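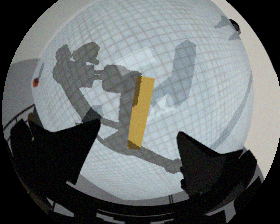 **Figure 2.** Upright yellow block on a curved surface with a square grid.

What limits the accuracy of a flat map sheet drawn from survey points on curved ground? The main limit is the choice of projection, which fixes how scale error is spread across the sheet before any field measurement is plotted.

### 3.2 Scale error on the Trornadden sheets

The Trornadden sheets were drawn at 1:1000 on a transverse cylindrical projection with a single central meridian. Scale is true along that meridian and grows with distance to either side. Bednarek and Wuisan treated the growth as linear within each sheet. We keep the quadratic term, as the eastern sheets lie far enough out for it to matter.

Control points were taken from the Follo and Gudo surveys. Both used the same datum, but the Gudo heights were reduced to a local sea level that was revised in December. We applied the revision before computing distances. Points with fewer than 30 repeat readings were left out, leaving 70 points for the adjustment.

Each measured distance was first reduced to the ellipsoid and then multiplied by the scale factor at the midpoint of the line. For long lines the midpoint value is not sufficient, and Simpson's rule was applied to the two ends and the midpoint. Residuals were then compared sheet by sheet. The western sheets show no trend with distance from the meridian. The eastern sheets show a small positive trend, which is taken up in Section 3.3.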